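30th January

Second viewing of Grimurwood today, and I think Dolores and I are finally ready to make an offer – well, I am, and she's coming around! The house dates from 1944 and the porch sags, but oh, the light in that kitchen.

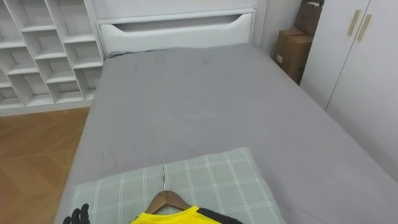 Lucinda at the bank wants our papers before she'll talk rates, so I was up till all hours hunting for pay stubs. I had the bills sorted in piles across the gray fitted sheet, right up to the white headboard, and still came up one short. If all goes well we could close in May.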